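# Collecting bin-picking grasps without losing your weekend

This page covers how we gather grasp attempts for the Raltlow picker. If you're after the training side, Selamawit Woldegiorgis keeps those notes, and she would like you to stop asking me.

You want 1000 labeled attempts before you train anything. With 400 you get a model that is very sure of itself.

## Before you start

1. Clamp the bin. The arm will lean on a wall sooner or later, and a bin that has crept sideways ruins every attempt logged after it moved.
2. Tape down the board next to it.
3. Tie the gripper wires back, then run the wrist through its full turn at low speed and watch them.
4. Open Patwary, start a new session, and type a name you'll recognize in April. "test2_final" is taken. So is "test2_final_real".

## Running a session

Start with 6 objects for the first batch. Mix soft things with hard ones, and include at least one item with no obvious place to grab it. Drop them in from above. Don't arrange them. People arrange them without noticing, and the model learns that the world is tidy.

Each attempt has the same steps: pick a point, go down, close, lift, let the script score it from the finger gap. Then press space for the next one. You'll press space a lot. 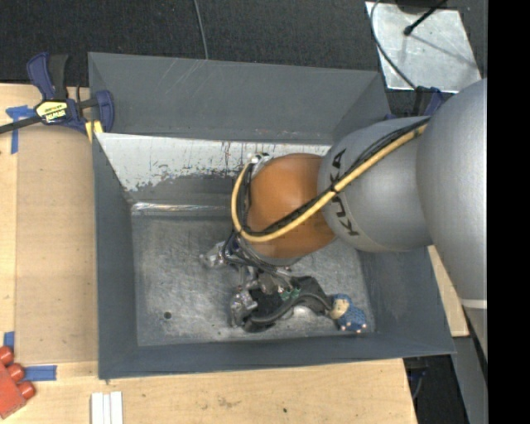

Soft items deserve extra patience. Fabric folds under a fingertip and lets the gap sensor report a grasp when all you have is a pinch of hem. Set the lift check to three seconds, and if the item drops in that time, mark it as a miss. Robel Workneh used to give partial credit for "good effort." We spent a while digging those labels back out.

As the bin empties, the remaining objects drift toward the walls and corners. Leave them there. Corner grasps fail often, and failures are what you're short of. Reshuffle after three misses in a row on the same object.

## Things that will go wrong

**The arm stops with a force warning.** It hit the floor of the bin. Raise the minimum height a little and log the attempt as `contact`, not `miss`.

**Every attempt scores as a success.** The fingers aren't closing all the way. Rerun the gripper zero.

**The session file is empty.** You never pressed Record. Neither did I, on Sunday, February 1, 2026, for an entire afternoon.

When you're done, copy the session to the Penumura share and write down which objects you used.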